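Skeltau Min

The Skeltau Min is a two-finger gripper kit for handling clothing and other soft goods, made by Skeltau and sold for small and mid-size robot arms. It consists of a gripper body, a wrist camera, a cable set and a control unit that runs the maker's Cerniveck software. The kit is used mainly in garment sorting, textile recycling and the handling of returned goods, where items arrive in no fixed shape or order.

History

Development was led by Sun-ja Hyun, who had earlier worked on feeding systems for knitting plants. The first version, the Skunau, had a single moving finger and was offered only to selected sorting plants. It held woven cloth well but tended to let heavy knitwear slide, and it was withdrawn after 113 units. The Min replaced it, with both fingers driven and a longer finger pad. General sales began on July 1, 2023. A revised pad with a finer surface pattern followed the next April and has been supplied with all kits since then.

Design

Each finger is a narrow metal part with a replaceable inner pad. The fingers close in parallel over a stroke of 113 mm and can be set to any of eight force levels. The lower levels are meant for thin jersey and lining fabric, the upper ones for denim, coats and thick knits. Force is estimated from motor current - there is no separate force sensor in the fingers - and the estimate is less reliable at the lowest level.

The camera sits at the wrist and looks along the fingers. Its short working distance gives a large view of the item being held, at the cost of sharpness in anything very close to the lens. Cerniveck uses the view to propose a grasp point, then checks after closing that fabric is present between the fingers. If the check fails, the arm backs off and a second point is tried.

Hanging garments are treated as a separate case. A knit item that hangs freely may twist into a rope-like shape, and its lower end is often the easiest part to reach. The software includes a mode for this approach, in which the fingers come up from beneath.

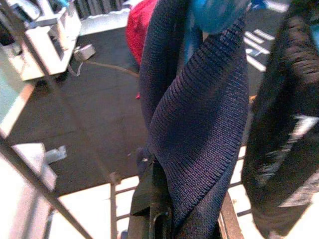
Can the kit be used without the Cerniveck software?
The gripper accepts open, close and force commands directly from an arm controller, but grasp proposals and the fabric check are available only through Cerniveck.

Versions and supply

The kit is sold in a standard and an extended version. The extended version adds a second set of pads, a longer cable set and a license for a second arm. Both are covered for 500 hours of operation or one year, whichever comes first. Skeltau also offers an on-site setup service, in which the customer's own stock is used to tune the force levels.

Maintenance

Pads are wear parts and are rated for 1,000 operating hours. Lint collects in the finger slot and on the camera cover, and the manual calls for both to be cleaned at the end of each shift. Solvents are not permitted on the pads. The camera must be calibrated again whenever it is removed from its bracket.

Limitations

The Min grasps one point at a time and cannot spread or fold an item without a second arm. Dark garments that hang close together are a known source of error, as the software may treat two of them as one. Wet textiles are outside the rated use.

See also: Skunau; Cerniveck; robot end effector; textile sorting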